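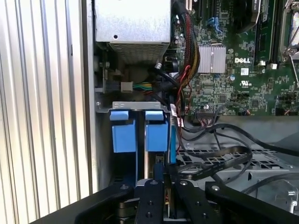
## Chapter 7 — Rules before reach

Start with the rule most new staff skip. No arm goes inside a powered unit. Ever. Mains lead out, power button held down, then wait. Capacitors keep charge longer than people think.

At the Prurnby site 184 units were pulled from the line in one December — nearly all for cable damage, very few for anything clever. Snagged leads. Connectors tugged sideways. One board cracked at the corner when a finger closed on it.

So, the working order used in this book:

1. Isolate and check.
2. Map the loose cables. They move, the drawings dont.
3. Set the force limit for the softest part in reach, not the hardest.
4. Slow approach, clear retreat path.
5. Log it.

Site rules differ. Furkcombe wants a second person at the stop button for any new part type; Prurnby only for the first shift. Follow the stricter one if you work at both. The Sekska cell logs every grip, 3550 entries at last audit, and roughly 1224 of those had no force value filled in. Useless for tracing a fault.

Key terms for this chapter: isolation, force limit, retreat path, stop catagory. Learn the last one properly, it comes back in Chapter 9.

Section 7.1 takes isolation first — have your own site sheet to hand.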